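Monday, bench 2, block sorting on the two-arm rig

Third stall since lunch. Run 1182 stopped at 14:40 with a force limit on the right wrist, arms close together over the middle of the table. No contact alarm on the left, which I don't trust. Mehwish hit the stop and we left the power on so the log would flush.

Gripper current on the right had been climbing for nearly 90 seconds before the trip. The Swati controller should cut out at 40 per cent over hold and didn't. Jong-dae thinks the limit got reset when we loaded the March config. Checked: it had.

Both grippers over the table, and the rod in the jaws:
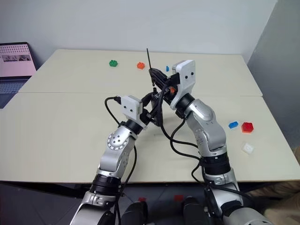
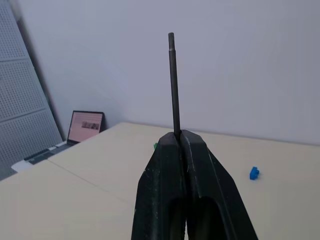 Put the old limit back by hand and ran 9 slow closes with the arms parked apart. All tripped where they should. That clears the current limit but not the left side, where the alarm is still silent when I push on the wrist. Could be the threshold, could be the sensor lead. Ghazala has a spare lead from Hisow.

No two-arm runs until the left alarm works. Single arm at half speed is fine with someone on the stop. Bushra to diff the two configs tomorrow, I'll swap the lead first thing.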